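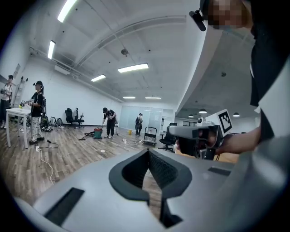

Sala grande com laje à vista: fechar com forro ou deixar os tubos aparentes?

Casa e Obra > Tetos e iluminação

Imhof_82

Boa tarde. Aluguei uma sala ampla, piso de tábuas de madeira clara e paredes brancas. O teto é de concreto pintado de branco, com tubulação e conduítes correndo por fora. A luz vem de painéis fluorescentes retangulares e, do lado direito, onde o teto é mais baixo, há três pendentes escuros com lâmpadas brancas.

Vamos usar o espaço para oficinas, com gente em pé boa parte do dia. Minhas dúvidas:

Vale a pena colocar forro de gesso ou é melhor deixar como está?
Troco os painéis fluorescentes por LED ou mantenho até queimarem?
O detector redondo do teto pode mudar de lugar se eu fizer o forro?

O eco incomoda bastante quando a sala tem pouca gente. A verba é curta e o contrato de aluguel é de 2 anos.

clandport

Com contrato de 2 anos eu não faria forro. É obra que fica para o proprietário, você perde altura e ainda precisa deixar alçapão para chegar aos tubos. Passei por isso numa sala de 149 m² e, no primeiro vazamento, tivemos que abrir o gesso em dois lugares.

Para o eco, use placas acústicas penduradas na laje, entre as luminárias. Podem ser brancas, para não chamar atenção. Comece com 5 placas na parte mais alta, teste uma semana e compre mais se precisar. As minhas são da Dremer, mas qualquer uma de lã mineral com laudo de incêndio serve. Cortina pesada em uma das paredes também ajuda. Piso de madeira sem tapete reflete muito som.

Painéis: eu trocaria todos de uma vez. Se for trocando conforme queimam, cada um fica com uma cor de luz e a sala parece remendada. Escolha 4000 K para oficina. Anote a medida do painel antigo antes de comprar, porque há modelos com poucos centímetros de diferença que não encaixam no mesmo suporte.

Detector: não mexa por conta própria. Se um dia fizer forro, ele tem que descer para baixo do gesso, e quem faz isso é a empresa que cuida do sistema de incêndio do prédio. Peça autorização ao condomínio por escrito.

cakov

deixa aparente, pinta tudo de branco e pronto. gastei menos de 1000 reais em tinta e ficou bom

Imhof_82

Obrigado aos dois. O forro está descartado. Vou pedir orçamento das placas e dos painéis de LED juntos, e os pendentes ficam onde estão. Clandport, as suas placas foram presas com cabo de aço ou com gancho direto na laje?

clandport

Cabo de aço, dois por placa, com bucha para concreto. Confira antes por onde passam os conduítes para não furar nenhum.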